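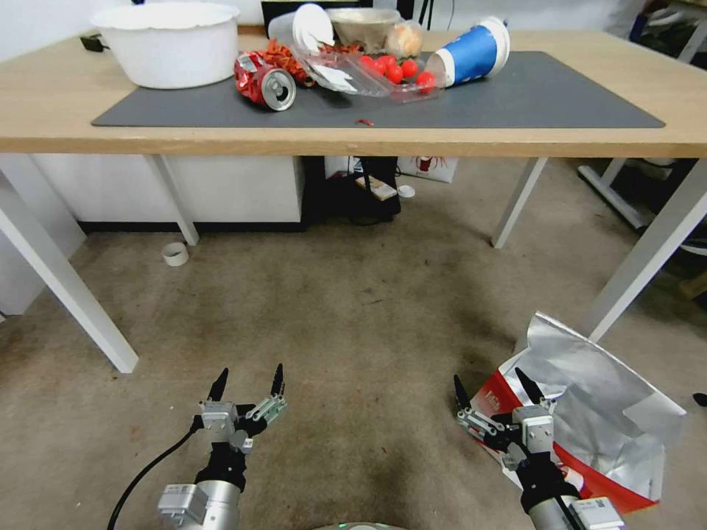 Figure 3. A table and desk mat in a carpeted room.

4.2 Do listing words predict rent?

Lenz's earlier claim, that warm wording in a rental ad adds to the asking price, has been repeated often enough in the trade press that we wanted to test it on a market he did not pick. We took 165 listings for one-bedroom flats in Orkusville, all posted in March, and coded each for words such as "bright", "charming" and "steps from". Yuk-lan Kwok did the coding without seeing the rents. A second coder went over 29 of the ads and disagreed mainly on "character", a word that landlords in the Tindov blocks seem to use for anything built before the war.

The raw link is there. Ads with three or more such words asked for more money. Once floor area and distance to the city centre are added, though, most of the gap goes away, and what remains could easily come from the agent. Adau wrote 74 of the listings and favours both long ads and dearer flats. Dropping that one firm leaves nothing we would be willing to defend.

We are also doubtful about the outcome itself. An asking rent is a hope. Bernd Lenz treats it as a price, and so does the Chiang index, but neither source records what the tenant finally paid or how long the flat sat vacant. A landlord who writes "fantastic" and then takes a lower offer in the second week counts as a success in both.

Colour and photo quality were left out of the model. Agents say these matter a great deal, which may be so, but we found no coding scheme that two people could apply the same way.

14 shares | 2 comments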